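Notas para a fala - encontro de educadoras, 2020-01-16
(versão para ler em voz alta, peço desculpa por algum erro de português, o meu ainda está a crescer)

**Abertura (5 minutos)**

Boa tarde a todas e a todos. Chamo-me Rizal Jugah e trabalho com materiais de brincar para salas do pré-escolar. O título que dei à fala é "O canto da cozinha". Pensei em vários outros mais bonitos, mas este diz o que é.

Perguntar à sala: quem tem uma cozinha de brincar na sua escola? Esperar as mãos. Depois perguntar: e quem mudou alguma coisa nela no último ano? Esperar outra vez, sem pressa.

Dizer que eu também, durante muito tempo, montei a cozinha num canto e depois esqueci dela. Foi o Jonas Hauser, colega na sala Brornard, que me mostrou que as crianças entravam no canto, tiravam tudo para o chão e saíam. O problema era a quantidade. Tínhamos duas caixas cheias de comida de plástico e nenhum lugar para cada coisa.

**Parte 1 - Menos coisas, e à vista**

- Começámos por tirar quase tudo. Ficou uma panela, e os utensílios pendurados onde a criança os vê.
- Um utensílio pendurado é um convite mais claro do que um utensílio dentro de uma gaveta. A criança vê a colher, pega na colher, mexe a panela.
- Madeira e metal verdadeiro, quando é possível. O som de uma colher de madeira numa panela de aço é outro som. (Se houver tempo: bater com a colher na panela que levo no saco. Não esquecer o saco!)
- O gancho deve estar à altura do ombro da criança, não do nosso. Errei isto na primeira montagem e tive que furar de novo.

**Parte 2 - Como a cozinha está arrumada**

Passar os três diapositivos devagar. Deixar a sala olhar antes de falar. 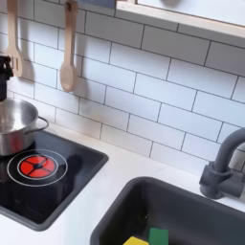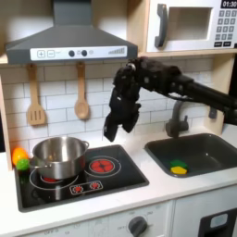 Em todos: a panela de aço sobre a placa preta, a espátula e a colher de madeira penduradas.
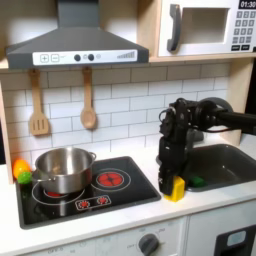
Falar agora da zona do fogão. A placa de brincar é, na minha experiência, o lugar onde começa quase toda a história. Uma criança diz "está quente", a outra sopra, e já há dois cozinheiros e um jantar. Não é preciso luz nem som. Um desenho de disco vermelho chega muito bem.

Os botões também contam. Um mais e um menos parecem pouca coisa, mas dão assunto de matemática sem ninguém chamar isso de matemática. O Kamarul Purba anotou durante o mês de abril as frases que ouvia no canto, e leu-me algumas:

> "Põe mais, que o meu irmão gosta com mais."
>
> "Menos, menos, vai queimar a sopa!"

Ler as duas com voz de criança, se tiver coragem nesse momento.

Sobre o micro-ondas com números: há colegas que preferem tirar, acham que é moderno demais para um canto de madeira. Eu deixo. As crianças conhecem o micro-ondas de casa, muitas conhecem melhor do que o forno, e gostam de carregar nas teclas e de esperar pelo fim. Esperar também é uma aprendizagem.

**Parte 3 - Arrumar no fim**

- A arrumação faz parte da brincadeira, por isso damos tempo para ela. Cinco minutos antes do recreio, e não um.
- Cada objeto volta para um lugar que se reconhece pela forma: gancho para os compridos, placa para a panela, lava-loiça vazio.
- Frase que usamos: "a cozinha vai dormir". Foi inventada por uma menina, nós só copiámos.
- Comida de brincar: uma caixa pequena, trocada de quinze em quinze dias. O resto fica no armário.

Custos, que perguntam sempre: a nossa montagem completa ficou em 200 euros, com a madeira para a base incluída. Os utensílios são de cozinha normal, comprados na loja do bairro. Antes de comprar, verificar se não têm farpas e passar uma lixa fina.

**Perguntas que espero**

*E com grupos grandes?* Temos 35 crianças em duas salas e entram quatro de cada vez. Um colar pendurado à entrada para cada lugar - quando não há colar, espera-se ou escolhe-se outro canto.

*E os mais pequenos, que põem tudo na boca?* Lavar a colher todos os dias, e secar bem, porque a madeira guarda a água.

Agradecer ao Jonas e ao Kamarul. Deixar as folhas na mesa da saída, e pedir que levem só uma por escola, que imprimi poucas.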